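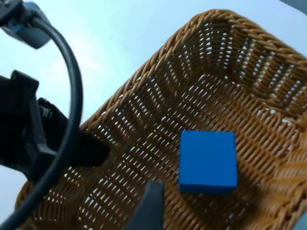
October, workshop notebook, storage baskets for the Kutgate play corner

Started 9:40 in the morning. Today I continue with the large basket, the tan one with the thick braided rim. The question from Kutgate is still the same: can this type of basket be used for the building blocks, or do we need to go back to closed bins? They like the look of the basket and they do not like the bins. I understand them, but small pieces and open weave are not good friends.

Block for the test is one blue block, plain, no print. I chose blue because I can find it fast against the brown weave. With the natural color blocks last time I was looking too long.

Notes on the weave. It is synthetic rattan, over and under, quite regular. The gaps are long and narrow. On the wall the gaps become slanted, and light comes through them. The block is much too big to pass any of them, so for this size there is no problem. I am less sure about the flat tiles from the Miveo set, they are thin and could go in with the corner and stay there. To try with the tiles before we answer.

Tilt test. I put the basket on its side a little, as a child would do when looking for a piece at the bottom, and let go of the block from rim height. 8 drops. In 6 of them the block stopped on the floor of the basket and lay flat. In the other 2 it went against the wall and stood on its edge until I touched the basket. It never came out over the rim. The rounded rim helps also for holding, my fingers did not hurt after a full morning, what I can not say about the bin handles.

Noise: softer than in the plastic bin. I did not measure it, only listened. If somebody has the sound meter, please put it back on the shelf by the door.

Cleaning is my main worry. Dust goes in between the strands and a cloth does not reach it. Brush with soft hair worked better on the old sample. Tikent sells a liner that could solve this, but then we lose the light through the walls, and this was the reason they wanted the basket.

Weight of the basket empty: 923 g on the bench scale. Scale was set to zero before.

To do:
Flat tiles, same drops, same tilt.
Ask Mac Suibhne if the rim can be made in the same color as the wall. It is slightly darker now, I do not mind it but Kutgate asked.
Full load, carry by the rim with one hand, look if the shape changes.

Stopped 12:15. Basket stays on the bench, please do not put tools in it.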